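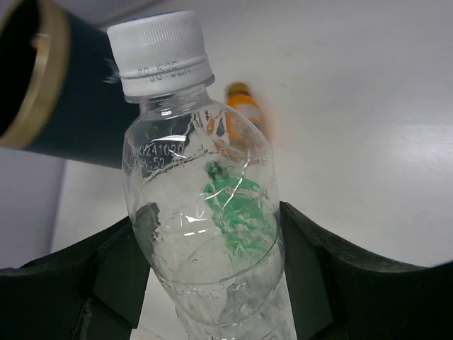

PRESS RELEASE
For immediate use

Plosito opens its bottle lessons to everyone, and you can come and have a go

Bammont, February

Hello from Bammont! I'm Telmo Carrasco, I run the teaching room at Plosito, and I get to write this one myself because our usual press person said (quite kindly) that I'd only rewrite hers anyway. So, the news first. From this month we are giving away the first full set of lessons we have recorded for Miranda, our teaching kit for robot arms. There are 841 of them, each one a person showing an arm how to pick up something awkward from a table and put it down somewhere else, and you can have the lot free of charge if you're a school, a college, a repair club, a small workshop or simply somebody with an arm in the garage.

We're also opening the teaching room to visitors. More on that further down, including how to find the door, which people do struggle with.

What's in the set

Mostly bottles, if I'm truthful. We started with boxes like everyone does, and boxes were fine, and then we moved on to thin clear drinks bottles and everything slowed right down. A clear bottle is a rotten thing to look at through a small camera. Whatever is standing behind it shows through in bent little pieces, so a green bottle at the back turns up as green patches in the middle of the one you want. Creases throw bright streaks about. And then it's so light! Squeeze a full bottle and it sits there. Squeeze an empty one and it folds, and the place you were holding has moved.

I spent most of a winter trying to write rules for that and I have very little to show for it. Meanwhile Mandell, who build the arms we use and lent us a bench when we had nowhere to sit, kept saying why don't you just show it. So we did.

There are two ways of showing in the set. In the first, which we call hand lessons, you take hold of the arm above the wrist and walk it through the job. The motors go slack enough for you to push, and the kit writes down where every joint went and what the wrist camera saw. It feels a bit like teaching someone to ice a cake by holding their elbow. Good for slow jobs, good for beginners, and tiring after half an hour.

The second is remote lessons. You sit at the side with a smaller copy of the arm, you move that, and the big one follows. There's a trigger for the fingers. I much prefer this one because your own arm isn't in the way of the camera, and because you have to work from the same picture the robot gets. The first time I tried it I was sure I'd be brilliant and I pushed an orange bottle clean off the table. You learn very quickly that the view from the wrist is close up and busy, and that the thing you're holding fills most of it.

Each lesson comes with the camera film, the joint positions, how far open the fingers were, and a line in plain English saying what the person was trying to do. "Pick up the empty bottle and put it in the tub." "Stand the bottle up next to the green one." We typed those lines ourselves, so please forgive the spelling in the early ones.

The failed ones are in there too

I had a bit of an argument with Mandell about this, a friendly one. Of the 841 lessons, 63 end badly. The bottle slips or gets knocked, or the person at the controls gives up and says something that we have since removed from the sound. Mandell wanted a clean set. I wanted the mess left in, with a mark against each one so that you can leave them out if you like. I won, but they did make me write the note that explains the marks, and it's four pages long.

My feeling is that a wobble is worth keeping. When a learner holds a bottle too low and it tips, and then they ease off, come up a little and try again, you've got a lesson in getting out of trouble. You don't get that from somebody who does it perfectly every time. I should say we haven't proved this properly yet! We've begun training on both versions and will put the results up when we have them, good or bad.

Who did the teaching

Local people, and I'm very proud of that. We had 62 of them through the door, aged from sixteen up to a gentleman who told me he was old enough to remember the dairy on our site. Hardly any had touched a robot before. We gave everyone a cup of tea and ten minutes to mess about, then asked them to do the job however seemed right to them. I'd expected them all to grab a bottle in the same place. Some went for the middle every time, some crept up on it from the side, and one lady would only pick things up just under the neck, where she said you'd hold it if you had any sense. All of those are in the set. The arm ought to see more than one person's habits, and certainly more than mine.

Everyone was paid for their time and everyone signed to say the recordings could be shared. No faces are in the film.

What you'll need

An arm with a two-finger gripper and a camera near the wrist is the closest match. The files are set up for Mandell arms, and there's a small program in the box that changes them over for others. I've tried it on two older arms we had in the store cupboard. One was fine. The other needed an afternoon and a lot of biscuits.

If you'd like to record your own lessons, the Miranda kit is on sale as before, and we're putting aside 100 kits to lend to schools and clubs for a term at a time. Write to us and say what you'd do with one. A couple of lines is plenty, I don't want anybody filling in a form the length of a mortgage.

Come and teach it something

The teaching room opens to the public every morning from half past nine until noon, all through the month. You can do a hand lesson or a remote lesson or both, and if you're happy to sign the sheet, yours will go into the next set. Under-sixteens are welcome with a grown-up, though we'll only keep recordings from those sixteen and over. Please bring your empties! Clear ones especially, lids on, a bit crumpled is lovely. We get through them at a silly rate and my own recycling can't keep up.

To find us, come through the Plosito front gate, ignore the sign that says Reception (it moved) and take the blue door on the left-hand side of the yard. There's a step. If the step is a problem, ring ahead and we'll open the loading side for you, it's flat all the way in.

Reporters are welcome at any point in the morning and can have a turn at the controls. I'm glad to talk on the telephone as well, but I'd much sooner put the little arm in your hand and let you drop a bottle.

Contact for press, loans and lessons: Telmo Carrasco, the teaching room, Plosito, Bammont. Ask for me by name at the gate, and if I don't come straight away I'm halfway through a recording, so do give me a minute.

Ends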